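**Gripper loses position mid-place, drops third can. Fault 170**

**odley_bench** wrote:

Looking for ideas before I pull the wrist apart. Arm is a Greremari on a tabletop mount, two-finger gripper, stacking full drink cans. Cans one and two go down fine. On the third it gets to height, starts to lower, and the controller throws fault 170 (finger position lost). The fingers then open by themselves. Last night a full can came down from the top of the stack and missed my hand by not very much.

Log says 1186 cycles since the last calibration. The first fault was at cycle 678 and I cleared it and carried on, which I regret.
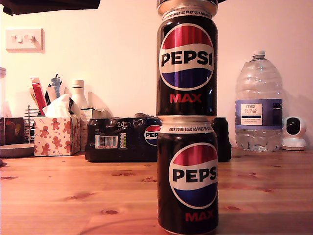 Firmware is the one dated Aug 11, 2025. Grip force is at the default. I have tried slower descent and it makes no difference. Swapping the finger pads made no difference either.

---

**clovham_dave** wrote:

Calibrate it. More than 1186 cycles would be pushing it on mine, and I only lift foam blocks. The encoder drifts, the controller thinks the fingers are somewhere they can't be, and you get 170.

---

**Veikko Hämäläinen** wrote:

I don't agree with calibrating first. Drift would show up at any height. If it only faults on the third can, look at the cable. At that reach the wrist is rotated further and the encoder lead gets pulled tight where it goes past joint 2. Mine had a broken conductor inside good-looking insulation.

Test: gripper empty, fingers closed, move slowly to the third position and wiggle the lead by hand with the arm stopped and the brakes on.

---

**clovham_dave** wrote:

He said the first fault was at 678. A broken wire doesn't wait that long and then only show up now and again.

---

**Veikko Hämäläinen** wrote:

It does if it is breaking one strand at a time.

---

**mykhailiuk_r** wrote:

Whatever the cause, the fingers should not open on a fault. There is a setting called "on fault" under the gripper menu. Set it to hold. Older firmware shipped with it on release, and an update doesn't change a saved value.

Also stop using full cans until this is fixed. Empties will do for finding the fault.

---

**odley_bench** wrote:

It was on release. Changed to hold.

Did Veikko's test with nothing in the gripper. Got 170 on the second wiggle, close to the joint, and the fingers stayed shut this time. Lead is ordered. I'll calibrate as well when it's back together.

---

**clovham_dave** wrote:

Fair enough on the cable. I'd still calibrate every 500 or so if you're stacking.

---

**mykhailiuk_r** wrote:

Check the hold setting again after you fit the lead. Mine went back to release after a factory reset.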